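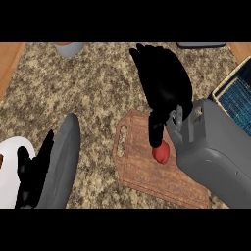
Brodport Owners' Club — Buying and Running Help

Is a used Kuvus wagon worth it with the automatic?

I'm looking at a Kuvus wagon at a dealer in Ferkcombe. It has the 2 liter engine and the automatic, one previous owner, and a full service book apart from one missing stamp. It drove fine on the test, but there was a shudder pulling away from a stop on a hill. The dealer says they all do that. He'll take 700 off the price if I buy it as is. I do mostly short trips, plus a longer run to see family every month. Should I take the money or keep looking?

Posted by Marlow_wagon

Talha Soomro

They don't all do it. Mine never has. A shudder from a standstill on that gearbox is often old fluid, and the fluid is a cheap fix. If it's the clutch pack, 700 won't cover it. Ask the dealer to change the fluid before you pay anything, then drive the same hill again with the engine warm. Get a 12 month warranty in writing that names the gearbox — the basic ones leave it out. Also find out which service the missing stamp was for. 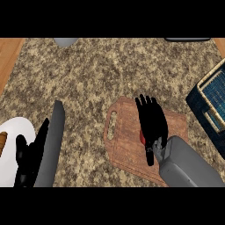
pikelane20

I'd skip it and get the Iturra with the manual. Less trunk space and the seats are hard, but I've had no trouble with mine. Short trips aren't great for that automatic anyway.

Marlow_wagon

Thanks both. The missing stamp is the one where the fluid was due. Going back Tuesday to ask about the change, and I'll try an Iturra while I'm there.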